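Notes From the Passenger Seat
Torkstead Neighbors Newsletter
Monday, August 24, 2026

So we did the drive to Mikham again. If you've been getting this newsletter for a while you know about the drive to Mikham, because I complained about it last summer and the summer before, and a few of you wrote back to tell me to take the train (there's no train, Tamer, I have looked). It's 300 miles each way. We could fly to another country in the time it takes, and every July we load up the car and do it anyway, and I come home with opinions.

This year's opinions are mostly about food, with a detour into maps and where to pee.

First, leaving. I've always been a "let's get out before the sun's up" person and my husband Torben is a "let's have breakfast like people" person, and after years of splitting the difference and leaving at the worst possible time, right when everyone else in Torkstead is headed for the same on-ramp, we went with his way. A real breakfast, eggs and everything, dishes washed, out the door around ten. I hated how much I liked it. The road was wide open past the reservoir and I wasn't starving before we hit the county line, so I didn't go digging in the snack bag until we'd been moving for a good long while. Normally it's half gone by Brender.

Speaking of Brender, they've finally redone the rest stop. New restrooms, a water fountain that fills a bottle all the way up, picnic tables under the trees and not out on the blazing concrete. The vending machines are gone, though, and there was a man standing where they used to be with a dollar in his hand looking really let down. I'd say stop there even if you don't think you need to, since the next place is a long haul and it's the gas station with the key on the hubcap.

I made a rule that we could have up to three stops on the way there. Torben thought that was harsh. My daughter asked if a stop for a dog counted and whose dog it would have to be. We ended up using two and then sort of a third, where I pulled into a farm stand for peaches and left the engine running, so I'm not sure how to score that one. The peaches were hard as baseballs, but they came around by the time we'd been at the lake a few days and they were the best thing I ate all week.

Okay, the snack bag!

I grew up with a cooler family. Big hard cooler, sandwiches in foil, everything slightly damp and tasting like ice. My mother-in-law's people are tin people, with a cookie tin that has no cookies in it on the back seat between whichever two kids fight the least. I've tried both, and I tried one of those seat-back organizers with all the pockets, and I kept finding raisins in it until Christmas. What I use now is a plain paper shopping bag with the top left open. It stands up by itself on the floor behind the console, you can look straight down and see what's left, and when you get there you carry it in and put it on the counter and it's just as good for rainy-day snacks. Once it's empty it's the trash bag for the ride home.

I know some of you will say it tips over. It does tip over if you put the light stuff in first. Drinks don't go in mine at all (they live in the doors), and I put the heavier things at the bottom and stand the tall packages up along the sides. Chips go last, on top, where they won't turn into gravel. A roll of paper towels wedged next to the bag will hold it up around corners, and you'll want the paper towels anyway.

As for what goes in, here's where I've gotten strict. Everything has to be something one person can open without asking another person for help. Nothing with a spoon. Nothing that melts, and I don't care that it's in a wrapper and the AC is on, I have cleaned chocolate out of a seat belt buckle with a toothpick and I'm never going to do it again. I try to get a mix of salty and sweet and then one thing that's neither, like plain crackers, for when somebody's stomach goes funny on the curvy part after the bridge. And there's always one thing I hide. It comes out when the complaining gets bad. This year it was sour candy and it bought me forty minutes of total quiet, followed by a sugar thing I'd rather not talk about.

Most of it comes from Khondokar, on the corner by the laundromat, where I could spend an hour in the back aisle. If you haven't been, go. They've got chips in flavors I've never seen anywhere else and these spicy little crunchy sticks that Torben eats like it's his job. Ashraful Begum was at the register when I went in to stock up and she talked me out of one bag ("too much dust, your car will be orange") and into another, and she was right about both. I also bought a jar of pickles there, which broke my own rule about drinks, sort of, because it's mostly liquid. It rode in the door. It was fine.

I asked around to see what other people on our street bring. Tamer Jaber swears by cold roasted potatoes with salt in a sandwich bag, and I laughed, and then I tried it, and I've made them twice since we got home. Kavinda Wickramasinghe doesn't allow eating in the car at all, which I respect the way I respect people who run marathons. He packs a full lunch and they all get out and sit down. His upholstery is beautiful.

Then there's the matter of the map. My phone lost its signal in the same place it always does, after the feed store, and it kept showing us as a little blue dot in the middle of nothing. I'd printed the directions out for once and felt very smug about it until I realized I'd printed the ones for the way home. You can read them backwards, but every left is a right and I was already in the sour candy phase. We found it. We've been going there for years, so we'd have found it with our eyes closed, but I still like to have the paper. If you're going up before Labor Day, the lake road has one lane closed near the boat launch and there's a flagger, so add a bit of time.

The week itself was lovely and I won't go on about it. It rained hard for two afternoons and we played cards and ate everything that was left. The screen door still doesn't latch. I read three books, one of them good. My daughter learned to dive off the dock, or anyway to fall off it on purpose with her hands in front of her, and she's been telling everyone at the pool about it.

Going home is always faster and always grumpier. I don't plan snacks for the way back anymore, I just throw in whatever's left and call it even, and we stop for burgers at the place with the big plastic cow.

I'd love to do a whole page of your road food next time. Send me what you bring, what you'd never bring again, and anything good you've found on the road north of Brender, which I feel like I've been driving past with my eyes on the bumper in front of me my whole life.
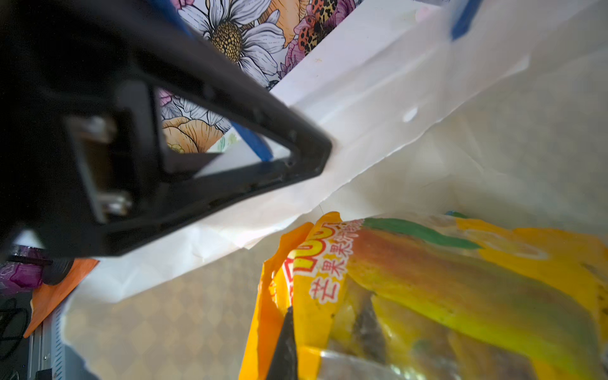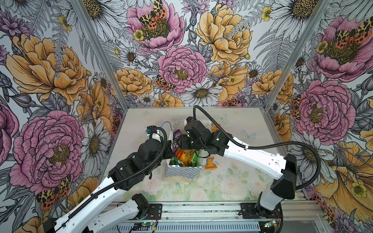

Ebuka Chukwu
Newsletter editor, Torkstead Neighbors

P.S. A couple of you asked for the potatoes, so: small ones, cut in half, plenty of oil, more salt than you think, hot oven until the cut sides are good and brown. Let them cool all the way before they go in the bag or they'll steam and get sad. Tamer adds rosemary. I don't, since it ends up in the seats.

P.P.S. Whoever left a blue water bottle on our porch before we went away, I still have it. It's been through the dishwasher. Come get it, or I'm going to start thinking of it as mine.

Replies can go straight to this email, or stick a note through our door if you're walking by. I'd like to have the road food page done before school starts, but you all know how that usually goes.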